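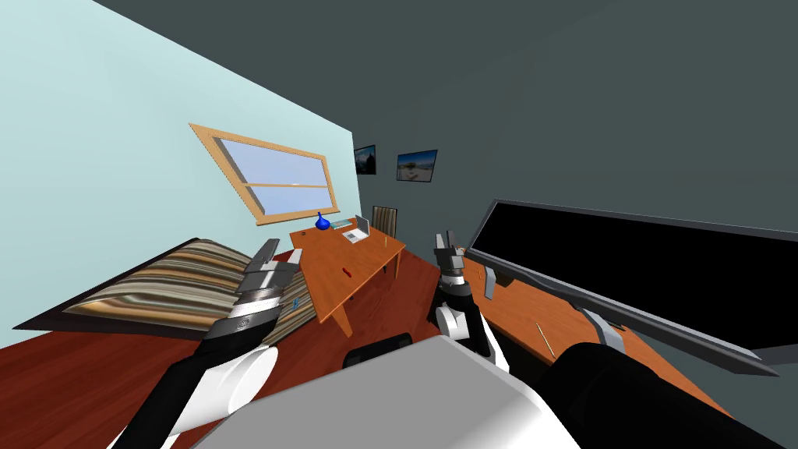
Figure 3. Rendered interior with a pale light-blue wall and an orange wooden window frame.

493 shares

4. Laydown and layering of wax-bound and oil-bound coloured pencils

4.1 Materials

Two sets of coloured pencils were compared. The Merari set has a wax binder and the Nelel set an oil binder; both are sold to schools and to hobby artists, and both makers give the binder type on the tin without giving the proportions. Only colours present in both sets under a comparable pigment code were used. This left out the metallic colours, the two skin tones in the Nelel set and a fluorescent yellow in the Merari set for which no pigment code is printed. Whites were kept for the blending trials in 4.4 but are not included in the laydown results.

All pencils came from sealed tins bought over the counter. Each was sharpened with the same hand-cranked helical sharpener, and the tip was then blunted on scrap paper to a flat of fixed width, checked against a gauge card. Pencils whose core had broken inside the casing, as shown by a tip falling out during sharpening, were replaced from a second tin of the same batch. Breakage of this kind was more common in the Merari set, but it was not recorded in a way that supports a comparison.

Three papers were used. The first was Ekpo cartridge paper with a slight tooth, the second a smooth bristol board, and the third a hot-pressed cotton watercolour paper of 300 gsm. Sheets were cut from the middle of the pad, leaving out the top and bottom leaves, and were kept in the test room overnight before use. A fourth paper, a recycled sugar paper common in classrooms, was tried in the pilot and dropped. Its fibres lifted under the second layer, and the reading then said more about the sheet than about the pencil.

4.2 Application of swatches

Swatches were laid down by hand. A mechanical stroke rig was considered, but the question concerns layering as it is practised, and a fixed stroke path leaves gaps in register with one another that a drawing hand would fill without thinking. The price of working by hand is that pressure varies. To limit this, the sheet was taped to a flat board resting on a kitchen balance, and the operator kept the displayed load within a marked band. Three bands were used, referred to below as light, medium and heavy. The light band corresponds to the pressure normally advised for first layers, and the heavy band to burnishing.

Each swatch was a square drawn inside a card mask. One layer consisted of a pass of parallel strokes followed by a second pass at right angles to it. The board was turned between passes so that the wrist action stayed the same. Loose crumbs were removed with a soft brush after each layer and never by blowing, which had left small marks on the bristol board in the pilot.

All swatches in the main series were drawn by one operator (S. Nel). A second operator (A. Miettinen) repeated 50 of them, chosen by drawing slips, without seeing the first results. Agreement between operators is treated in 4.5.

4.3 Laydown

Laydown was measured as the drop in reflectance between the bare paper and the finished swatch, taken at five points per square and averaged. Readings that fell on a visible fleck of bare paper were kept. Leaving them out would have favoured the harder pencil, whose layers are thinner but whose gaps are larger.

In the light band the Merari pencils gave a denser first layer than the Nelel pencils on all three papers. The difference was plain on the cartridge paper and small on the bristol board. With a second layer it narrowed, and by the fourth layer the two sets could no longer be told apart on cartridge or cotton. On bristol the order was reversed from the third layer onwards. The wax-bound swatches reached a point at which further strokes moved existing colour about the surface and added little, and the reading flattened. The oil-bound swatches went on darkening, slowly, up to the last layer tested.

In the heavy band both sets filled the tooth of the cartridge paper in the first layer, and there was little left to measure. The heavy swatches are useful mainly as an upper limit. They show that the dense first layer of the wax-bound pencils in the light band is still well short of full cover, so that the later flattening on bristol cannot be put down to the paper having been filled.

Colour had more influence than had been expected. The earth colours in both sets behaved as described above. The blues did too, apart from a turquoise in the Nelel set that gave a grainy layer at every pressure. The reds and the one violet were inconsistent, with some swatches in the light band lighter after brushing than the matching swatch in the other set had been before it. We suspect that pigment load differs more between colours within a set than binder type does between sets, but the makers do not publish loads and the point was not pursued.

4.4 Layering one colour over another

A second series examined whether a light colour would take over a dark one. A dark base of two layers was drawn in the medium band, and yellow or white was then applied over half of it, the other half being left as a control. The result was scored by reflectance and also by eye, under the same lamp, on a printed grey card with a window cut in it.

Over a wax-bound base, a wax-bound yellow skated. The strokes were visible as shiny tracks with little colour in them, and pressing harder widened the tracks. Over the same base the oil-bound yellow took slightly better, though the base colour was dragged into it and the edge of the half-square became soft. Over an oil-bound base both yellows took, and the wax-bound yellow gave the cleaner result of the two. The order of use therefore matters: oil-bound pencil beneath wax-bound pencil gave a usable light layer on cartridge and cotton paper, and the opposite order did so only on cotton.

White behaved like yellow in all combinations but with a smaller change in reading. Scores by eye were more generous than the instrument to the wax-bound white. The gloss of the burnished surface probably accounts for this, as the viewing angle of the eye was not fixed and the operator will have tilted the card.

Solvent was tried on a handful of spare swatches. A drop of odourless mineral spirit on a cotton bud dissolved the oil-bound layers evenly, while the wax-bound layers took longer and left a rim. Bristol board cockled slightly at the edges of the treated area. These swatches were not measured.

4.5 Agreement between operators

The second operator's swatches were darker on average in the light band and close to the first operator's in the other two. On inspection the strokes were shorter and more closely spaced, with more turns within the mask. The load shown on the balance was inside the band for both operators, so the difference lies in stroke spacing, a factor the method does not control. The ranking of the two sets was the same for both operators on every paper and at every number of layers.

One pair of swatches disagreed badly. The second operator's square had been drawn on the reverse of the cartridge sheet, whose tooth is finer. It was redrawn on the correct face and both readings are kept in the record sheets, with the first one struck through.

4.6 Bloom

Wax bloom, the pale haze that rises on heavily worked wax-bound colour, was looked for at intervals after drawing. Swatches were stored flat in a drawer in the workshop at Zokusville, interleaved with glassine. The first check was made on Mar 1, 2021 and the last in May of the same year.

Haze was present on almost 50 of the Merari swatches at the last check, nearly all of them from the heavy band and most of them dark. It wiped away with a soft cloth, and on the swatches left to stand afterwards it had begun to return by the end of the series. No haze was seen on the oil-bound swatches. The mixed swatches from 4.4 bloomed where wax-bound pencil was uppermost and stayed clear where it was underneath, including one square in which the boundary ran across the middle of a single stroke.

Fixative was not applied to any swatch in this series. A light coat is often recommended against bloom, but it also alters gloss and would have made the reflectance readings before and after storage impossible to compare. A separate set was sprayed and will be reported with the lightfastness results.

4.7 Limits of the method

The load band controls the average pressure and not its peaks. A balance of this type updates slowly, and a short hard stroke may pass unrecorded — this is most likely at the ends of strokes, close to the mask, and for that reason no reading was taken near the edge of a square.

Room temperature was noted but not held constant. Wax softens as it warms, and the pencil warms in the hand during a long sitting. Sessions were kept short and pencils from the two sets were used in turn, so that any drift should fall on both alike. Humidity was not noted, which is a weakness where the cotton paper is concerned.

The tins came from one batch per maker. Batch differences are often mentioned by users of both sets, particularly in the hardness of the reds, and the inconsistent red swatches in 4.3 may be a matter of batch. Open-stock pencils from later batches have been put aside for a repeat of the red and violet squares on cartridge paper in the light band.

3 comments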